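The Case for Keeping the Small Claims Counter

Colleen Després
2 March 2022

The council's proposal to close the advice counter at Kavside and move all consumer disputes to an online form has been presented as a matter of convenience. Residents are told that they will be able to report a faulty kettle or an unpaid deposit at any hour, from any room in the house. This is true, and for many people it will be welcome. It does not follow that the counter should go.

The counter dealt with 2,351 enquiries last year. Of these, 51 went on to a formal hearing. The proposal treats that figure as proof that the service does little. I read it the other way. A dispute that ends at the counter, with a letter drafted or a telephone call made to the shop, has cost the public a few minutes of an officer's time. A dispute that reaches a hearing costs a good deal more, and leaves both sides sour.

Much of the work lies in finding out what the complaint is. People arrive angry about a refund and leave having learned that their quarrel is with the delivery firm, or with the maker, or that the period for returning goods ended in the previous month. A form cannot ask the second question. It offers a list of headings, and the resident who picks the wrong one is sent a polite reply about something else.
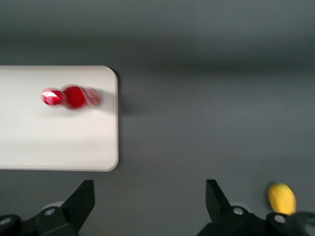
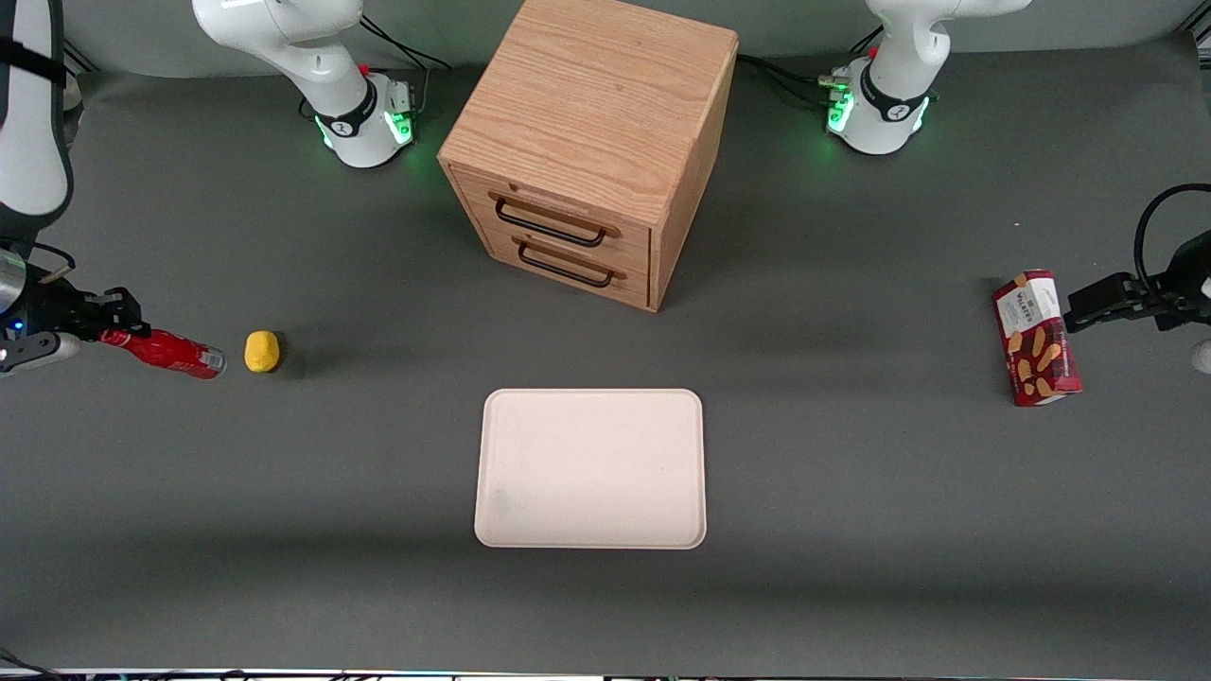
The experience of Lasari deserves more attention than it has received. That district closed its counter and put an online form in its place, with a promise of a reply within two working days. The replies did come within two working days. Most of them asked for further papers, and a large share of residents did not write back. These cases were recorded as resolved. Any saving claimed on that basis should be treated with care, and I was sorry to see it repeated in our own council's paper without comment.

There is also the question of who would be lost. The oldest visitor I have met at the Kavside counter was 85 and had brought her receipts in a biscuit tin. She had a telephone and disliked using it. The proposal says that such residents may ask a relative for help. Some have no relative nearby, and others would prefer that their family did not know they had been overcharged for a boiler repair.

Cost is a fair objection and should be answered. The present lease in Aguiar Street is expensive, and the opening hours are longer than the work requires. The counter could share the ground floor of the library, open on fewer mornings, and keep the same trained staff. The online form could run beside it from April, and the two could be compared after a full year using the same definition of a settled case.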